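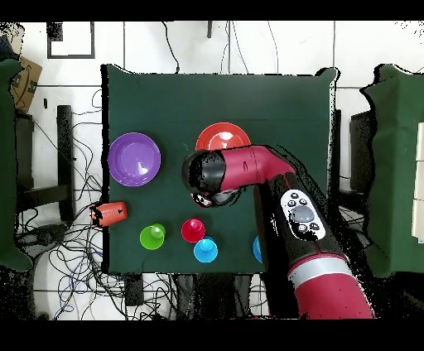
Nollberg School of Hospitality
Dining Room Operations, Unit 3: The Covered Table
Handout for the practical, August 2023

3.1 Scope

The unit deals with small square tables dressed in a single cloth and laid with plates and cups of mixed colors. Round tables and banquet runs are treated in Unit 4. Students should have read the section on linens in the course reader before the practical.

3.2 Terms

Top: the horizontal surface of the table, measured without the cloth.
Drop: the length of cloth hanging below the edge of the top, measured on one side.
Cover: the space allotted to one guest, with everything that belongs in it.
Margin: the strip along each edge of the top in which nothing is set down.
Field: what remains of the top inside the margins.

3.3 The cloth

A square cloth is used on a square top. The side of the cloth equals the side of the top plus twice the drop. For a top of 30 inches and a drop of 8 inches, the cloth is 46 inches square. Hems are not added separately; the figure is the finished size.

Lay the cloth with the center crease along the middle of the top. Check the drop at all four sides before anything is set down, then smooth from the center outward. A cloth that is shifted after the plates are on will pull into folds under them, and small cups may tip.

Dark green is a forgiving ground color. Red, orange and purple separate from it clearly. Lime green and blue are closer to it and are harder to pick out in weak light, which matters when a table is cleared late in the evening. On a dark cloth, lint and crumbs show more than water marks do.

3.4 Plates

Plates go down before cups. Where two plates of different colors share a small top, each should keep its own area of the field, with enough space between the rims for a hand. Shallow plates with a glossy glaze reflect overhead light as a bright spot; a spot of this kind is easily mistaken for a splash. Tilt your head before reaching for the polishing cloth.

Plates are carried by the underside and rim. The thumb stays off the eating surface.

3.5 Cups and other small pieces

Set small pieces in a row parallel to the near edge. The row does not need to be measured – a consistent line judged by eye is accepted at this level. Leave a finger's width between neighbors.

Any piece with a round body is set upright. On its side it can roll, and a piece hanging over the edge counts as a fault in the practical even if it is stable at the moment of inspection. The margin on a small square top is 2 inches on each side. On larger tops it is 3 inches.

3.6 Surroundings

The floor on all four sides is part of the station. Cartons are flattened and removed, and loose cords are gathered before service starts. On pale tile, dark cords are at least visible; on carpet they are often missed. Side tables are dressed in the same color as the main table unless the room plan says otherwise.

3.7 Common faults

Uneven drop, usually from starting at a corner.
Plate rim inside the margin.
Pieces lying down or past the edge.
Similar colors placed side by side without intent.
Cloth moved after laying.

3.8 Marking

The practical is marked out of 20: cloth 6, plates 5, small pieces 5, surroundings 4. Work is inspected from directly above and then from seated height – the two views do not always agree, and both are recorded on the sheet.

Reading for next session: course reader, section 19.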